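Foltik Community Help
Home > Housing and Neighbors > Noise

How to do a small hobby in a rented apartment when the neighbor below hears everything?

Posted February 2025
3 replies

Hello to all. I rent an apartment with two rooms in Meneveck, on the third floor of an old house. In the evening I like to repair small mechanical things, mostly kitchen scales and hand mixers, which I do at the table in the living room. It is my rest after work and I would not like to give it up.

In October a new neighbor moved in below me. After the second week I found a letter under my door. It was polite, but it said that there is "knocking and rolling" in the evenings and that it is hard to put a child to bed. I went down and apologized, and we had a good talk. The sound comes to them through the ceiling, and they say it is not loud but it is sharp, so one cannot get used to it.

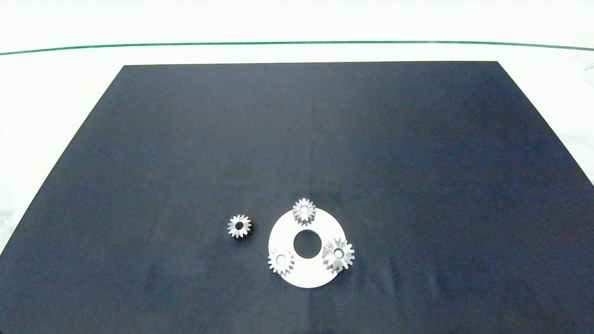 Amadi

I have since tried to work only until 7 in the evening, but I come home late and there remains almost no time. I also put folded towels under the legs of the table. It became softer, but then the table moves when I lean on it, and I do not feel safe with a screwdriver in my hand.

My questions are the following:

What helps the most against the sound that goes into the floor? A carpet, something under the table, or something on it?

Must I tell the landlord? The house is managed by a company, Nellix, and they answer letters very slowly. In my contract it is written only that quiet must be kept from 10 at night. I do not want to be the person who shows the contract to a neighbor, but I would like to know if I am in the right.

Is there some other solution I do not see? I cannot drill into the walls and I cannot spend much money. I do not own a car, so please no heavy plates.

Thank you for your patience with my English.

Accepted reply (12 people found this helpful)

I had nearly the same problem, only with a sewing machine, and from my own side I can say that the table is the place to begin. A knock that travels through the legs of a table is much clearer downstairs than your voice or the radio, even when in your own room the radio seems louder. Towels are too soft and they slide. Better to buy rubber feet of the kind that is sold for washing machines. They are cheap, and they hold the table in its place. Choose ones a little wider than the legs.

After this, put a carpet under the whole table and your chair also. The chair is often forgotten. When I asked my neighbor to listen while I made different sounds, the worst was me pulling the chair back to stand up! I glued felt under the chair legs and she noticed it the same evening. Felt gets thin, so look at it every few months.

On the top of the table you can lay something thick, and do your work there.

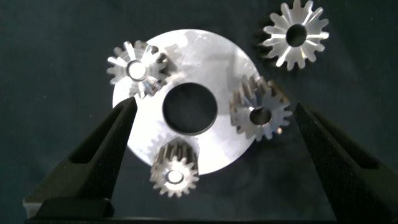 2 min read

Round metal parts want to roll, and when one falls on a bare floor late in the evening, it is the sort of sharp sound your neighbors described. I would use a shallow tray with an edge, the baking kind is good, with a piece of cloth inside. Then nothing reaches the floor, and you also do not spend half an hour on your knees with a lamp. Hammering is another matter. If you must hit something, do it on Saturday at noon, or take it outside in the yard and do it there.

I would also ask the family which time is the important one. For me this was the best step. I was avoiding the entire evening and it came out that the child slept at half past seven and only the first half hour was difficult. After that I could sew until nine. I used the difficult half hour for eating and washing the dishes, so nothing was lost.

To the landlord I did not write anything. You have a good talk with your neighbor, and a letter to a company can make it into a case with a number on it.

Second reply

I do not agree completely about the landlord. If the house is old, it may be that there is no insulation under the floor, and this is not your fault. Write to Nellix a short and friendly message, do not complain about the neighbor, only ask what is under the floor in your apartment and if they would permit a floating floor or pay for a part of the carpet. My manager paid nothing but he did give us a leftover roll of underlay from another apartment, which was worth the message. Keep a copy of what you send.

Regarding the contract: the hours after 10 at night are usually strict, but it does not follow that before 10 everything is allowed. In the place where I live one must also be reasonable during the day. The rules depend on the city, so please check with a renters' office and do not take my word. Some of them give free advice once a week, you have to come early and bring the contract.

If you do buy the rubber feet, measure the legs first. I ordered the wrong size two times.

Third reply

just get a thick carpet, solved it for me

Comment from Amadi

Thank you to everyone. I ordered the rubber feet and I measured before. For the carpet I will wait until I am paid. I asked downstairs and the bedtime is at eight, so I will now begin my repairs after half past eight and stop before ten. I have not written to Nellix yet, I am still thinking about it. Does someone know if the felt stays on metal chair legs? Mine are round tubes and the glue does not want to hold.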